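Talk notes – table setting at Wandach, what changed for the staff
C. Lemieux, 7 May 2022
(20 min incl. questions. Don't rush the opening like last time)

Open with the numbers. 2,705 covers laid in April across the two dining rooms. Before the arms, every one by hand, most of it before 6 am. 14 people on the laying crew then. Still 14 now. Say that early, it's what everyone wants to ask.

Who did what:
– Isabelle Tremblay ran the crew, still does
– Abdul-Rahman Owusu, ex breakfast lead, now runs the arm bench
– Carter McIntyre from Ouellet, set up and training. Only on site 3 days a week

Why tables. Dull, repetitive, bad for wrists and backs. Also fussier than it sounds. Plate on the mat, fork left, mug up on its foot with the handle where a guest can reach it. A new hire gets it in a morning. The arm did not get it in a morning.

Go slow here, let people look. Close-up work, plates and cutlery, one setting at a time.
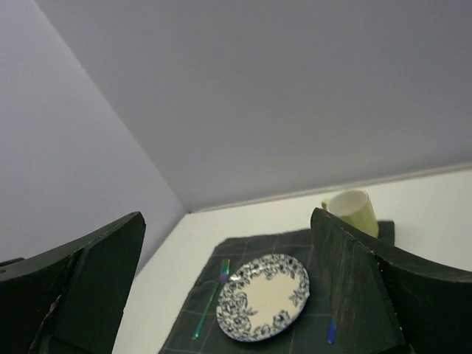 Fork's down, plate's down, mug is on its side at the back. Ask the room what they'd fix first.

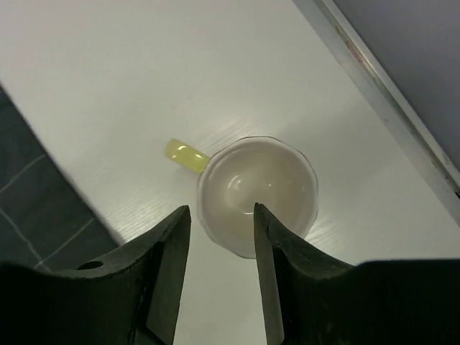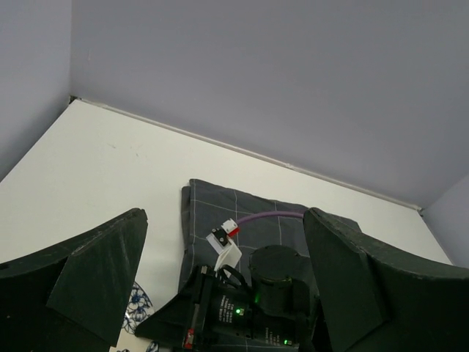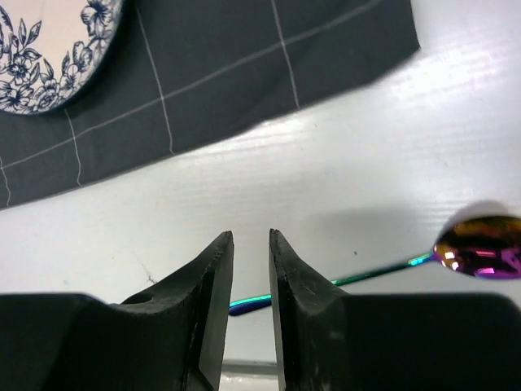 Spoon off the mat. Isabelle's rule: everything gets a home on the mat or it goes back in the tray.

OK so what changed for people. Three things, dont read them out, just talk.

First – the hours. Crew start moved from 4:30 to 6. Biggest win by a mile. Isabelle's survey, everybody mentioned it, even the ones who don't like the arms.

Second – the job itself. Less carrying, more checking. Some people hate checking. You stand there, you look, you nudge a fork. Hélène Desjardins said she went home more tired than when she was on her feet with a full cart. We now swap every hour. Should of done it from day one.

Third – who gets to say stop. At first only Carter could pause a run. Bad idea. People watched a setting go wrong and waited for him to come over. Now anyone on the crew can, no form, no reason needed. Stops went up, complaints went down.

Pay. Someone will ask. Bench work is paid one grade up, took us until April to get it agreed. Too long. Own it.

What we got wrong: told the crew after the contract was signed. Virkutport site told theirs before and had a much easier first month. Mention Anton (the scheduling tool) only if asked, it's a seperate talk.

Next: banquet room, 500 seats, linen and glasses. Glasses scare me. Isabelle wants two of the crew in the planning from week one – yes, agreed, already on the rota.

Questions. Abdul-Rahman takes anything on the grippers. Water!!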